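Housekeeping Basics, Unit 9: Clearing a Shared Table

This site uses cookies. Accept / Settings

Start with what doesn't live on the table. Packages go first, then cases and bags.

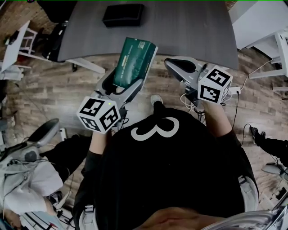 Sort by where a thing is stored. Food goes to the Purnby shelf, and paper goes in the tray. A dark green box with small print on it should be read before it is shelved. Keep power strips out of the walking path.

Soft packs come next. Fold the top down, press the air out and stand them upright in the bin. Flowers stay on the table.
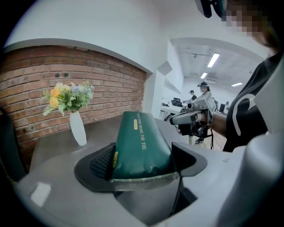 Beverley Tunstall asked whether coffee should go in the refrigerator. It should not. Use a closed cupboard away from the stove.

Read handout 53 before Monday.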